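Storing Cotton Swabs and Other Small Bathroom Supplies

Cotton swabs absorb moisture from room air. In a bathroom with a shower, an open box will soften within a few weeks, and the cotton begins to slip on the stick. A lidded plastic jar kept outside the splash zone prevents most of this.

Keep the jar upright on a shelf or in a shallow drawer. If the drawer is too low, lay the jar on its side with the lid facing the front, and put a folded washcloth against it so it does not roll when the drawer is opened. Check that the lid seats fully before laying it down. 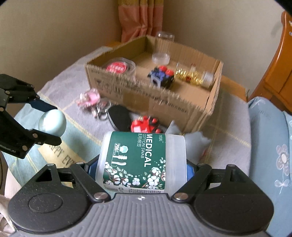 Leave the printed label on. It carries the product name and the count, and both are useful when reordering. Swabs sold as medical grade should stay in their own container. Do not top up a half-empty jar from a bag of cosmetic swabs.

Refilling: empty the jar, wash it and the lid in warm water with dish soap, rinse, and air dry overnight with the opening down. Load the swabs in one bundle, all parallel. A bundle held with a rubber band goes in without bending the sticks. Remove the band afterward.

For a household that buys in bulk, a 500-count refill bag should be clipped shut and stored in a linen closet. Write the opening date on the bag in permanent marker.

Drawer liners: cotton cloth holds jars in place better than smooth paper but must be washed monthly. The Grikari liner cuts cleanly with kitchen scissors. The Bovton version frays unless the edge is hemmed.

Discard any swabs that have yellowed, smell musty or shed fibers when rubbed between two fingers. Swabs that fall on the floor can be set aside for cleaning keyboards and window tracks.

Khoa Trương
Updated 10th October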